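# Chapter 2: Are the Chores Done Yet?

Think about the last time you cleared a table. You grabbed a few cups, stacked them, maybe carried the lot to the sink while talking to someone over your shoulder. You probably couldn't say which hand went first. For a machine, every bit of that is a decision – and a wonderful puzzle!

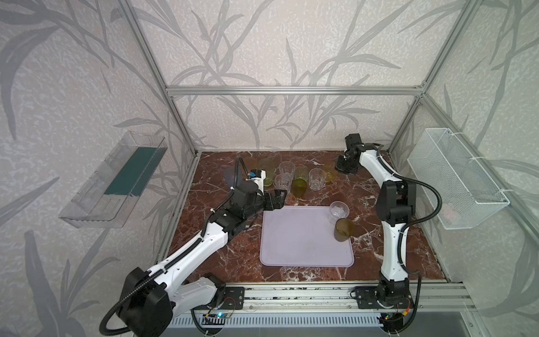
**Figure 2.1** Two arms at work around a tray and eight cups, some clear and some tinted.

Clear plastic is a favourite troublemaker. Light passes straight through it, so a camera may pick up the wall behind a cup more strongly than the cup itself. Colour helps a little. Then comes the grip: squeeze too hard and a thin cup buckles, too softly and it slips.

So can machines do our housework? Some of it, on a good day, in a tidy spot. In this chapter we'll follow one small job from start to finish, then head to the Fostell packing floor, where the same problems turn up in work boots. Before reading on, try Activity 2.1: set a tray with your eyes shut, using only two fingers of each hand.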